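The nightstand is not a table

I have lived in six apartments, and in every one of them the nightstand was the dirtiest piece of furniture I owned. The kitchen got wiped down. The bathroom got done before company came. The nightstand got looked at twice a day, once half asleep and once fully tired, and neither is a good time to notice that a bowl has been there since the weekend.

My argument is a small one. I think most of us treat the nightstand as a table, and we should stop. It should hold a lamp, a glass of water and whatever you are reading, and food should not be put on it at all. I know how that sounds. I ate in bed for most of my twenties and I still do it when I have a cold. But I have come around to the view that where you put the wrapper matters more than where you eat the candy bar.

Consider how a kitchen works. You finish something and the trash is a few steps away, usually under the sink, and you have to pass it to leave the room. The dishes go in the sink for the same reason. A bedroom has none of that. In most of the bedrooms I have seen there is no trash can, or there is one by the desk, on the far side of the bed. So the wrapper goes on the nearest flat surface, and the nearest flat surface is the nightstand. It is about a foot and a half square and it fills up fast.

People who sell furniture know this, I think, and their answer is to sell you more nightstand. When I moved to Asville in March I went to look for one and spent an afternoon at Plelleo, where the bedroom section takes up most of the second floor. There were nightstands with a charging shelf. There were nightstands with a shelf under the top and two drawers under that. There was one with a built-in cup holder, which I would call an admission of guilt. The salesman was polite about my questions, but he kept steering me toward the wider models. More room on top, he said. I did not want more room on top. I have had more room on top, and I filled it.

I ended up with a plain one from the Kioko line, with a drawer and a shelf, and I am happy with it. It replaced a bigger one I had hauled through three moves. When I emptied the old one I found four phone chargers, a birthday card I never mailed, cough drops that had turned into a single cough drop, and a layer of crumbs in the drawer that must have come down from above somehow. I had not opened the bottom drawer in a year or more. That is the other thing about nightstands. The top is overloaded and the drawers, which could do some good, sit there with nothing useful in them.

The usual advice is to clean it every night. I have tried that and I don't believe in it. At eleven o'clock I am not going to carry a can to the kitchen, and a rule that depends on me being a better person at eleven o'clock is a bad rule. The organizing books also like a tray. You put a nice tray on the nightstand and it is supposed to make you mindful. What it did for me was give the trash a border.

What has worked is dull. I put a container for trash on the floor within arm's reach of the bed. I did not buy anything. It was a shipping box, and then later a small metal can when the box gave out. Having it there meant that the bag or the can or the wrapper went straight down when I was done with it. The top stayed clear without my having to think about it, and once a week I emptied the container with the rest of the trash.

My sister objects to this. She says a trash box beside the bed is ugly and that guests will see it. My guests do not go in there, and if one did, I would sooner have them see a cardboard box with trash in it than a nightstand with trash on it. She also says it encourages eating in bed. It may. I think the eating was going to happen either way.

There is a fair point to be made about ants. I live on the ground floor of a building in the Ultdale part of town, and anyone on a ground floor should empty the container more often than I said, or skip the open box and get something with a lid. Soda cans are the worst for this. A chip bag can be rolled up and will wait. A can with a swallow left in it won't.

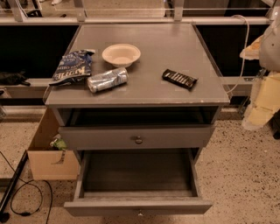

Denise wrote in after the first version of this went up to say that I had left out the drawer. She keeps a paper grocery bag standing in the bottom drawer of hers, folded over at the top, and slides the drawer open when she needs it. Her reasoning was that the drawer was never going to be used for anything else, and that with it closed you can't tell. She did warn that it has to be the bottom one, as the upper drawer on hers is too shallow for the bag to stand up.

I like that, and I have been thinking about whether I would do it. My worry is smell. A drawer is a closed wooden space, and I can picture forgetting about it for the same reason I forgot about the cough drops. An open box bothers you when it is full. A drawer lets you off. Still, it answers my sister's complaint, and if you are more regular about trash day than I am, it may suit you better.

Bowls are a separate problem and I don't have a good answer for them. A paper one can go in the box. A real one has to be walked to the sink, and there is no getting around the walk. I have taken to putting mine on the floor in front of the bedroom door, where I will step in it if I don't pick it up. I have stepped in it once, and there was still some milk in the bottom.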